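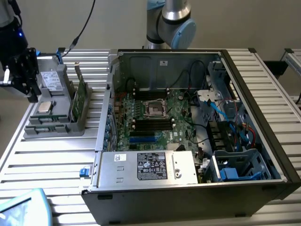
Category: Meeting Minutes

Trerivia Neighborhood Library, Friends' Meeting
20 June 2020

Present: Witold Wasilewska (chair), Hüsnü Yalçınkaya, Benedikt Kuster, Aniela Zalewska, Zofia Kalinowski (taking notes, so please forgive the spelling)

Witold opened the meeting at ten and thanked everyone for giving up a lovely Saturday morning. The minutes of the last meeting were read and approved, with one correction: the lemon cake was Aniela's and not Benedikt's, and she would like that on record.

Book sale. We took in $1,420, our best spring total so far, and that with people coming in one household at a time! Hüsnü wants to thank the families on Sobczak Street who stored boxes in their garages all winter long. There are 39 boxes left over. Benedikt would like to hold them for November, while Aniela feels the cookbooks at least should go to the senior center now, when folks are home and cooking. After a good long talk we agreed to send the cookbooks and keep everything else.

Summer reading. Sign-ups stand at 57 children, and Zofia has been putting the packets together at her dining room table in the evenings. She could use more stickers and a second pair of scissors. Pickup will be from the side door, mornings only. Witold offered to read a story over the phone to any child who asks, and two have asked already, both for the one about the bear.

Computers. Hüsnü is looking after the older desktops and will bring a list of what is worth keeping to the next meeting. No money was asked for and no vote was needed. Aniela reminded us that the large-print keyboard is still out on loan to Mrs. Praleo, who is welcome to hang on to it through the summer.

Garden bench. The bench by the Wosley Road entrance has a loose slat again. Benedikt will see to it, and while he is out there he will cut back the roses, which are catching people's sleeves. Zofia asked that he leave the yellow one alone until it has finished blooming. Agreed, all in favor.

Other business. Aniela has had a very kind letter from a reader who used to come every week and misses the window seat. We passed it around and everyone signed a card to send back.

Next meeting to be set by phone. Witold has the key to the side door until then. Closed at 11:40.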